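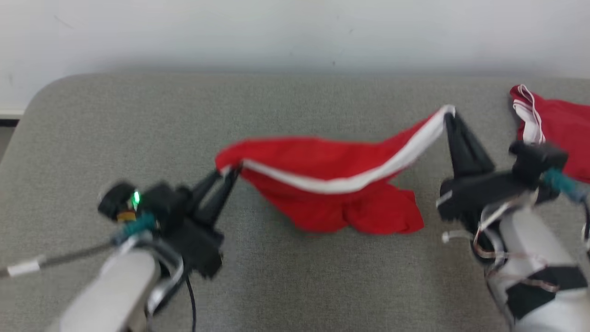

Gray padded tabletop against a white wall.

Jornville Noodle and Small Restaurant Listings

Data card, version 8

This is a plain-text table of noodle shops and other small restaurants in Jornville and the neighboring town of Branine. It records when a place was first announced, when it opened, what it serves, and when it closed or moved. It started as a list Kazue Tanabe kept for her food column and was turned into a proper table by Genji Tanabe and Gwion Samuel.

What is in it

The main file is listings.csv. It has 200 rows. One row is one restaurant at one address, so a place that moved across the street has two rows and the second one points back to the first through the prev_id column.

58 of the rows are noodle shops. The rest are bakeries, lunch counters, dumpling places, cafes and a handful of bars that serve a full dinner. Chains are left out unless the first location was in Jornville.

A second file, menus.csv, holds dish names and prices copied from printed menus. Coverage is patchy. Ukoda has nearly every menu it ever printed because Margit Kristiansen kept them in a drawer. Nishimura has a single takeout sheet with a coffee ring over the prices, and two of those prices are marked unreadable.

Columns in listings.csv

id: a short code, never reused
name: the name on the sign, in English letters
name_alt: the name in Japanese, Korean, Chinese or any other script, if the sign has one
street: street address, with no unit number
town: Jornville or Branine
kind: noodle, bakery, lunch, dumpling, cafe, bar, other
announced: year and month of the first "coming soon" sign or notice
opened: year and month of the first day of regular service
closed: year and month, blank if still open at the last check
prev_id: the earlier row, if the place moved or changed names
source: where the dates came from
notes: free text

A soft opening does not count as opened. If a place served friends and neighbors for two weekends and then shut again to wait for a hood inspection, the date is the month it came back. Put the soft opening in notes.

Announced is the hardest column to fill. Signs go up and come down, and paper over a window doesn't always say what is behind it. Leave it blank if all you have is a rumor.

Where the dates come from

Most come from the column archive, menus, storefront signs and conversations with owners. The source column uses four values: column, menu, sign and owner. When two sources disagree we take the owner's word for opening and the sign for closing. Owners tend to remember the day they opened very well and are vague on when they gave up the lease.

Known problems

Ukoda appears under two names. The sign said Ukoda Ramen for its first year and Ukoda after that. It is one row, with the old name in notes.

Nishimura is listed as kind noodle although half of its menu is rice bowls. Kaede Fujimoto has argued for a mixed category. We haven't added one, and if we do it will mean going back through every row.

Branine is thin. Gwion covers it on his own and gets over there when he can. A restaurant missing from the Branine rows may well be open and busy.

Prices are as printed, with no adjustment for tax or for the year. Don't average them across years and expect the result to mean much.

Some names in name_alt were typed from memory. The ones Kaede has checked end with a period in the notes column — an ugly fix, and it will be replaced with its own column at some point.

Changes in version 8

Added the prev_id column and filled it for all moves we know of.
Split cafe from bakery.
Removed duplicate rows for the Branine dumpling places.
Fixed closing months that had been entered as opening months.
Rechecked every open noodle shop in May.

Using the table

The files are UTF-8 with commas and a header row. Some spreadsheet programs will turn the dates into something else when you open the file, so import those columns as text.

You may reuse the listings for any purpose as long as you credit the Jornville listings and give the version number. The text in notes is often lifted straight from the column, and for anything longer than a sentence please ask Kazue first.

Corrections

Send corrections to Genji with the row id, the column and what it should say. A picture of the sign or menu helps. New restaurants are added once they have a sign up, and Margit does the final read before each version goes out.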